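Gremmont Desk Clutter, version 2

A small set of pictures of the things that pile up on a table when everyone means to put them away later. There are 942 pictures, sorted into 10 folders by what is mostly in the way: tape, cables, paper, cloth and so on. The folder called "misc" is the biggest, as it is in most homes.

Naming was done by Euan Pringle, checked by Xiuying Qian, and argued over by both.
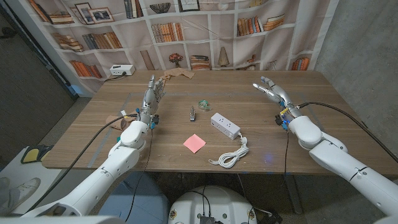 Labels go by what a thing is, with no regard for what it ought to be doing. A power strip is "power strip" even with its cord still bundled. Sticky notes get their colour as well – pink has its own tag. Small metal bits that might be a clip or might be a connector are tagged "small metal", and we have stopped discussing it.

Known problems

Cloth and crumpled paper get mixed up in 4 of the folders. Version 1 had "tidy" as a label. It was never used and has been dropped.

Corrections to Euan, please, with the folder name.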